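Wallet and key storage safety checklist, with comments from the May run-through

Ullow members' group, home storage edition

I love doing this one. Every time I sit down with the list I find something I'd let slide, and fixing it takes an evening at most. Work from top to bottom, write OK, FIX or N/A beside each line, and put your own remarks in as you go. The remarks are the best part when you come back to them later!

Part A. Seed phrase

A1. Phrase is written by hand, every word legible. OK
Comment: I rewrote mine in block capitals. My running writing had turned one word into a different word that's also on the list, so please check yours.

A2. No photo, scan or cloud copy exists anywhere. FIX
Comment: Found an old notes file on a retired tablet. Moved the coins to a new wallet, then wiped the tablet. Deleting the file alone doesn't earn an OK on this line.

A3. 2 copies, kept in separate buildings. OK

A4. At least one copy would survive a fire or a burst pipe. OK
Comment: Mine is stamped in steel and it's a beauty. Paper in a zip bag gets a FIX from me, even inside a drawer you trust.
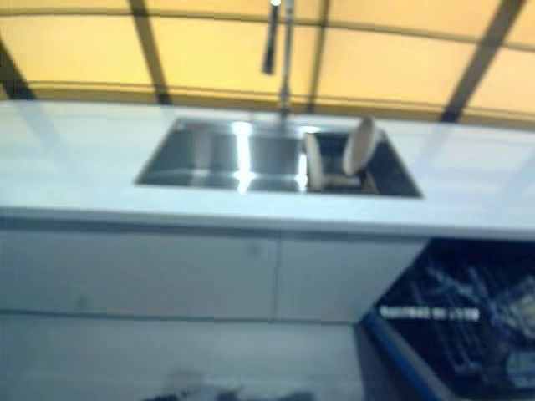 Lencho wrote back that A4 should also cover bushfire season, when you may have to leave in a hurry and can't get to either copy. Good point, and I've added it for next time as A5: "I could get to a copy from out of town."

Part B. Hardware wallet

B1. Bought direct from the maker, seal checked on arrival. OK

B2. Firmware is current, and the update came through the maker's own app. FIX
Comment: I was a fair way behind. Have your phrase within reach before you start, just in case the device resets.

B3. PIN isn't a birthday, a street number or your phone PIN. OK

B4. Spare device on hand and tested with a restore. OK
Comment: Do the restore! I put it off for ages and then it was over before my cuppa had cooled. My practice wallet held 388 sats, so there was nothing much to lose while I learned the steps.

B5. Receiving address checked on the device screen as well as the computer. OK

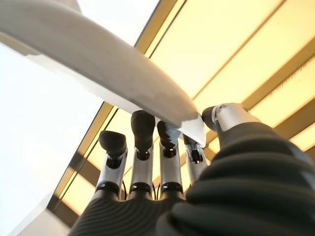

Curved white piece and black rubbery fingertips, close up.

Part C. Exchange and app accounts

C1. Two-factor is on, using an authenticator app or a key. OK
Comment: Text message codes get a FIX. I know it's a pain to change over, but phone numbers can be stolen.

C2. Withdrawal whitelist is on. FIX
Comment: It was off on my Rerosix account and I'd never noticed the setting. New addresses now wait a full day before they can be used.

C3. Old API keys removed. OK
Comment: I cleared out one from a tax tool I tried and dropped.

C4. Balance left on the exchange is an amount you could stand to lose. OK
Comment: My own line is $2,544. Yours will be different, but write an actual number down so you can tell when you've gone over it.

C5. Auto-lock on the phone app set to 60 seconds or less. OK

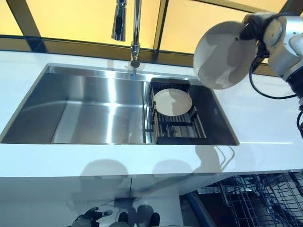
C6. Recovery email has its own password and its own two-factor. FIX
Comment: Such an easy one to miss. I'd locked up the exchange login beautifully and left the mailbox behind it on a password from my uni days.

Part D. The people side

D1. Someone you trust knows the wallets exist and where the instructions are. OK
Comment: Instructions only - the phrase itself stays out of that envelope.

D2. You can spot a fake support message. OK
Comment: Leron sent round a terrific set of screenshots and I still got one wrong. Real support never asks for your phrase.

Result: four FIX lines, all sorted before 9 pm. Next check is due in November, with A5 included.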